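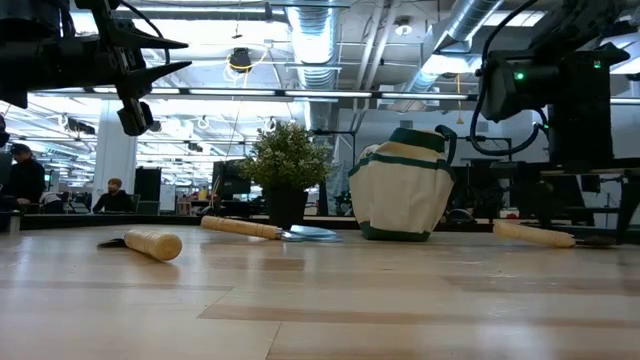 PRULLWOOD - Skelico today announced the Vosaris, a compact loop pedal for solo guitarists, singers and small ensembles. The unit records a phrase, repeats it and allows further parts to be layered over it during a performance. It has two footswitches and four independent tracks, each with its own level control. The housing is finished in a pale tan with a gloss coat, close in tone to the joined boards of the tabletop shown with this release, and a matte black version will follow in November.

Each track stores up to 59 seconds of audio. Tracks can be locked to a common tempo or left to run at their own lengths, and a track can be muted without stopping the others. The left footswitch controls record, playback and overdub. The right footswitch stops the selected track and, when held, clears it. Track selection is made with a rotary control on the top panel.

The Vosaris accepts instrument and microphone signals through separate inputs with individual gain controls. Both inputs can be recorded to the same track or assigned to different ones. A direct path carries the live signal to the output without conversion, so the player's unlooped sound is unchanged when the pedal is idle.

"Most of the requests we received concerned timing," said Harpreet Pelletier, product manager at Skelico. "Players wanted the loop to close at the moment the switch is pressed - not when it is released. The switch assembly was redesigned for that purpose, and the software was written after the hardware was settled."

Loops are held in memory when power is removed. They can be copied to a computer by cable as standard audio files, and backing parts prepared elsewhere can be loaded in the same way. Firmware updates use the same connection.

The first production run is 3,000 units. Orders will be handled by Arsenault, which distributes the full Skelico pedal range to music retailers. A power supply and printed manual are included. Review units are available to music publications on request.

Last updated: 13/07/2022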